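Chapter 3
Feeding People Who Did Not Ask to Be Fed

A child of four will eat a worm on a dare and refuse a carrot on principle. Any account of children's snacks has to begin with this fact, and most of the older manuals did their best to avoid it.

This chapter looks at the packed school snack: what goes in, what comes home again, and who gets the blame. We draw on the lunchbox diaries kept by 31 families in Skamthorpe, where Charoen Wattanapong asked parents to write down everything they packed. They recorded 416 snacks in one February. Oatcakes did well. Celery did what celery does.
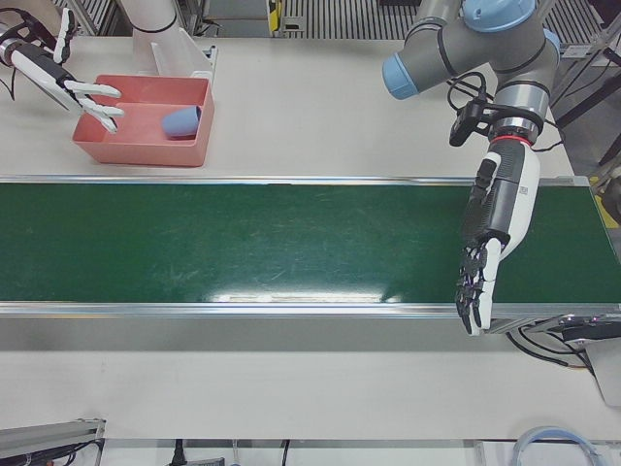
Figure 3.1 A green conveyor belt, with a robot hand beside a salmon-pink tray.

Homemade snacks raise a problem of their own. A parent who has spent Sunday evening rolling dates in coconut takes rejection harder than one who has opened a packet, and Montri Thongsuk has argued that children know this perfectly well. His advice is to make small batches, say nothing about vitamins and leave the room.

We start with fruit, fresh and dried, then move on to seeds, dips and the awkward matter of hummus. Readers in a hurry may skip to section 3.4, on bananas — though the bruised ones are dealt with separately, in Chapter 5.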